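Stisa H-7 Five-Finger Hand, Left and Right
Equipment page - hands and end effectors
Sold singly or as a matched pair. Mounts to Riltano arms directly and to most other arms with an adapter plate.

The H-7 is a multi-fingered hand for humanoid platforms that have to work with soft goods. We compared it with the Masilela two-jaw gripper and the Wamico three-finger gripper on a laundry unloading task, using the same arms and the same operator for all three. Results are further down the page.
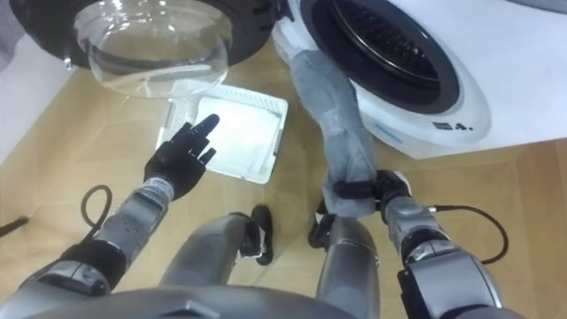
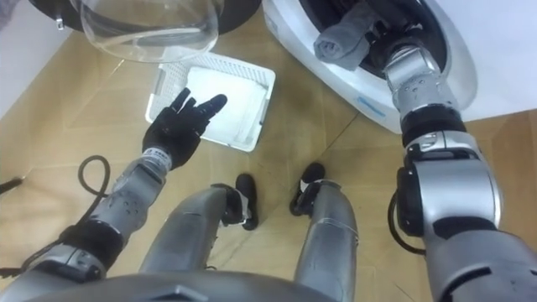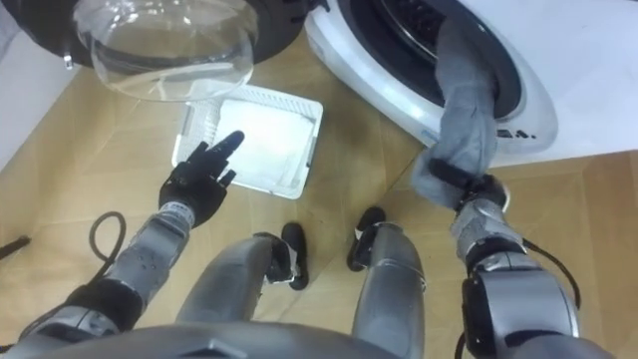
H-7 pair at the washing machine, laundry unloading task.

What it is for
Cloth, bags, cords, and light household items. The fingers close around the material, so a twisted strip of towel can be held without finding a flat edge first. For rigid parts with known dimensions a two-jaw gripper is faster and costs less, and we would quote you that instead.

Test setup
Front-loading washer, door open to the left, robot on the floor facing the drum. The right hand reaches into the drum and draws the cloth out. The left hand works over a low plastic basket with a folded white cloth in it. Control was by teleoperation, with one head camera as the only view given to the operator. No tactile feedback was passed back.

A pull was scored as good when the cloth left the drum in one motion and stayed in the hand until released. A second grasp on the same piece counted as a miss, even if the piece came out.

Results
The test covered 2,707 pulls, split over the three products.
H-7: fewest misses on towels and on mixed loads. Slowest to close.
Wamico three-finger: close to the H-7 on single towels. Lost ground when pieces were twisted together.
Masilela two-jaw: fastest cycle. Most misses, nearly all of them on thick folds, where the jaws slid off before the cloth cleared the gasket.

The full table, with counts by cloth type, is in the test report. Ask for it by product name.

Specifications
Fingers: five, black outer shell
Closing time, open hand to full fist: 37 hundredths of a second at the default setting
Grip force steps: 18
Control: position or force, switchable while running
Cable: single, external, exits at the wrist
Sealing: splash resistant at the fingers and palm. The wrist connector is not sealed.

Notes on fitting
Leave slack in the wrist cable. With the cable tied close to the forearm, we saw the connector loaded at full reach into the drum. A free loop solved it, but the loop must be checked against the floor and the feet when the robot is seated or low. Cable guides are listed under accessories.

Run the finger calibration after every change of adapter plate. It takes a few minutes and needs the hand clear of all surfaces.

Force step 7 is a good starting point for damp cotton. Lower steps let heavy towels creep through the fingers. Higher steps hold well but heat the drive on long sessions, and the controller will then reduce force without stopping the task. The warning appears in the log only - watch for it.

Known limits
The thumb does not reach the little finger. Thin cloth lying flat on a hard surface is difficult to pick up, and the operator will usually need to push up a fold first. Small socks left at the back of the drum were often out of reach, a limit of the arm length more than of the hand.

The index finger can be driven alone. Some operators used it to lift an edge of cloth in the basket before closing the rest of the hand. Supported, but wear on that fingertip is higher, and replacement tips are sold in packs.

In the box
Hand, wrist cable, adapter plate for Riltano arms, screws, hex key, calibration card. Controller sold separately. A matched pair ships with two cables and one calibration card.

Compatibility
Controller firmware must be the November release or later. Older firmware will run the hand in position mode only.

Loan units
A pair can be borrowed for testing before purchase. Shipping is paid by the borrower in one direction. Write to Homa Shokri in applications, with your arm model and the type of goods you handle.

Page last updated Friday, January 2, 2026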